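The hand that wouldn't let go

I'd been at Kostis for less than an hour when the robot refused to give back a tea towel. It had picked it up nicely enough, swung round to the basket, and then just stood there with its fist shut. Somebody pressed the stop button, somebody else went for the kettle, and I got the feeling this was a fairly normal afternoon.

The machine is called Mutik and it's meant, one day, to help out in care home laundries. It has been folding and dropping things since April. Over 200 runs went by without any bother (apart from a pillowcase we won't discuss), and then on run 774 of the whole programme the right hand closed on a technician's sleeve and stayed closed. No injury, thank goodness! She slipped her arm out of the cardigan and left it hanging there. But the software was quite sure the hand was open, and that's the bit that had everyone worried.

I'm no engineer, so I asked for the version you'd give your gran. Each finger reports where it thinks it is. If one of those reports gets stuck, the robot carries on believing the last thing it heard, a bit like me with train times. The stop button cuts the power, which is grand for an arm that's swinging about, but a hand with no power doesn't necessarily open.
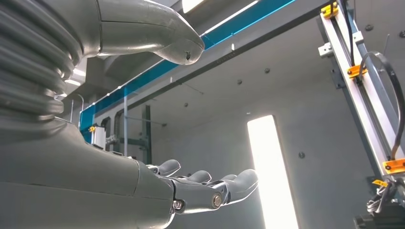 Masaru Hattori reckons the trade has been far too relaxed about all this, and told me he'd sooner see a robot drop a hundred dinner plates than hold on to one wrist. He wants every hand to have a release you can work yourself, with the power off, and he wants it big enough to find when you're panicking.

I'm with him there. The team went back through the logs and found 126 moments when a finger's report had frozen, nearly all of them for a blink. The fault had been turning up for weeks and clearing itself before the hand was asked to do anything, so it never raised an alarm. Now any freeze at all stops the job and a person has to come and look. It makes for slow going. I watched six stops before lunch the next day, and one very patient woman from Takeda, who supply the wiring, crawling about with a torch.

The new release lever is due in a few weeks. Until then it's short sleeves for everyone, me included, and it was perishing in there.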